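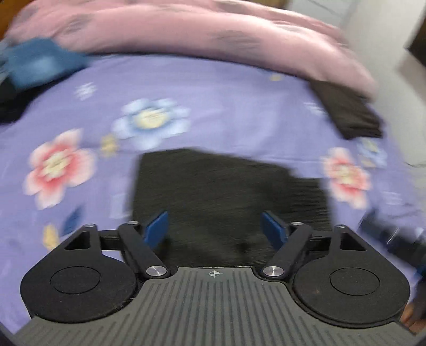

Druso hand-held gripper

Search products, manuals, parts

The Druso is a two-finger gripper you carry in your hand and work with a squeeze. You use it to show a robot how a job gets done. You pick the thing up, move it, put it down, and the recording goes straight into training, with the same fingers and the same point of view the robot arm will have later on. No arm on site, no joystick, no one trying to steer six joints at once to fold a shirt!

We built it at Gistisa because we wanted to record in real homes, and a real home is the worst place in the world to haul a robot arm. Bedrooms especially. There's a bed in the way of everything, and the bed happens to be where most laundry gets sorted. With the Druso you walk in, lean over the mattress and get going.

What it's good at

Cloth, first and foremost. Fabric is hard for grippers: it slides, it bunches, it has no edge where you expect one, and a dark T-shirt lying in its own folds can look like nothing at all to a camera. The Druso's blue finger pads are flat and tilt toward each other, so you can come down over a piece of fabric with the gap open and close on a pinch of it. After an hour or so you stop thinking about the tool and start thinking about the shirt, and that's when the recordings get good.

It does plenty besides cloth (cups, boxes, drawer pulls, small bottles), but if you're working on folding, sorting, bed making or putting clothes away, this is the one we'd hand you first.

How it's put together

The body is dark gray with a ribbed top. Two black side plates carry the linkage arms, which angle in toward the middle and move together, so both fingers close evenly on whatever is between them. The pivots are plain screws with silver caps and you can get at them with an ordinary driver. We like that a lot. If a joint starts to feel sloppy after a few weeks of hard use, snug it up and carry on.

There's a small crosshair printed on the body, a circle with two lines through it. Keep it clear of tape and stickers; the setup app looks for it when you line up the camera.

The blue pads pop off and swap in a minute. Blue was chosen after a long string of trials with other colors, mostly because so few of the things people pick up around the house match it, and it shows up well next to black fabric.

In figures

Weight with camera: 443 grams
Recording time on one charge: 2 hours
Charge time: 30 minutes to get back to work, longer for a full battery
Length, pad tips to back of handle: 414 mm

The weight is the number we're proudest of. The earlier Ibrahim model was a fine tool, and a few labs still swear by it, but your wrist knew all about it by lunchtime. The Druso feels like a different animal. Most people can do a full morning of laundry with it and still want to use that hand in the afternoon.

Notes from the laundry work

Suleiman Danladi ran the clothing recordings for our Lemolham set, which is made up entirely of everyday chores done on beds, couches and floors. He wrote down what he learned along the way, and we've kept it close to how he put it:

"Leave the room the way you find it. I used to smooth the sheet and clear the blankets off before I started, and the robot learned to fold on a perfectly smooth bed, and then it met a normal bed. Now I leave the blankets bunched up and the other clothes where they are. Patterned sheets are great, the busier the better.

"Go slower than you want to when you close the fingers. Between grabs you can move at a natural speed, but a fast swing smears the picture, and if the grab itself is smeared you've lost the part you came for.

"Do the black clothes too. Everybody saves them for last and then runs out of battery."

That last one went into our own checklist in May.

Cleaning and wear

The black plates are matte and they pick up lint, a lot of it if you're working with towels or fleece. It doesn't hurt anything. Wipe them with a dry brush or a strip of tape at the end of the day, and give the pivots a quick look while you're there, as a long thread can wind itself around a screw. Don't oil the linkage. Pads wear at the tips first; change them as a pair.

What we'd still like to improve

The grip is a bit wide for small hands, and a slimmer handle is on the bench now. Very thin fabric, silk scarves for instance, can take a couple of tries to pinch off a flat surface. And the app could be faster at sorting good takes from bad ones. If you have thoughts on any of this, please send them! Several of the best changes between the Ibrahim and the Druso came from people who wrote in annoyed.

In the box

The gripper with camera fitted, charging cable, a spare pair of blue pads, driver, lint brush, and a printed setup card. The arm mount for putting the same fingers on your robot is ordered separately, so tell us which arm you have and we'll check the fit before anything ships.

Contact Gistisa | © Gistisa, all rights reserved | Back to top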